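桌面分拣单元维护工作进展报告
项目承担：Millik 自动化工作室
报送：Kocsis 基金项目管理处
2023年8月

一、本期工作概况
本期经费主要用于 Terkden 分拣单元的检修和重新标定。单元自4月起连续使用，到期末时夹爪开合出现迟滞，重复定位误差超出我们自己定的限度，因此把原计划中的新任务开发往后推，先把设备恢复到可用状态。

二、夹爪与线缆
夹爪拆下后检查，两颗固定螺钉已经松动，左指根部的连接孔有磨损。螺钉全部换新，重新上紧，磨损的指片用库存备件替换。更换后手动开合245次，未再出现卡滞。
夹爪侧面的白色细线缆原来绷得过紧，腕部转到极限位置时会受力。现在重新走线，在侧面留出一段弧度，末端收回机身。接头没有更换，目前通讯正常，下期继续观察。

三、工作区
台面仍用绿色A2切割垫，垫上的网格直接作为粗定位参考。黄、红、浅蓝三个区域用彩色胶带围成，各放一块同色的2x2乐高积木，作为检查取放位置的标准件。胶带是手工贴的，边角有重叠和褶皱，区域大小也不一致，红色区域偏大。这对人工核对没有影响，但程序里的区域边界不能按标称尺寸填写，需按实测值录入，操作说明中已经补上这一条。
切割垫不得随意移动。每次移动之后，不论距离大小，都要重新做一遍标定。

四、标定结果
标定流程由原来的16个点减为9个点，单次用时大约缩短了三分之一。减少的点集中在垫子上部，该区域平时不放物件。各关节零位已重新写入，旧参数留有备份。用 Sellum 软件记录的结果显示，三个区域的取放位置偏差都回到限度以内，其中浅蓝区域的偏差略大，可能与该处离底座较远有关，还没有查清。

五、经费使用
支出包括夹爪备件、螺钉、线缆固定件和胶带，均在设备维护科目内列支，没有超支，也没有调剂其他科目。备件库存现余指片一套，建议下期补一套，费用从同一科目支出。

六、存在的问题
备件到货比预期晚，检修因此拖后两周。日常检查记录在前几个月填写不全，夹爪是从什么时候开始松动的已无法确定。现已改为每次开机前检查螺钉和线缆，并在记录表上签字。

七、下期安排
继续跟踪浅蓝区域的偏差，必要时单独增加标定点。线缆接头如再出现通讯中断，直接更换，不再维修。新任务开发在下期恢复，进度计划表随下次报告一并报送。

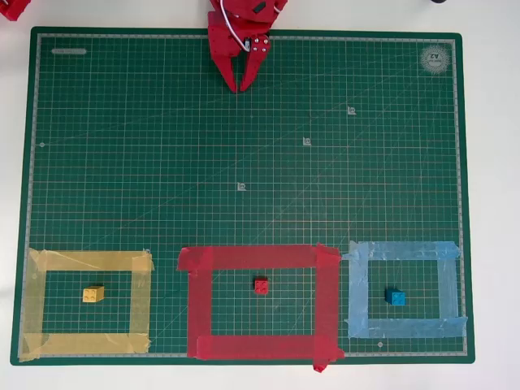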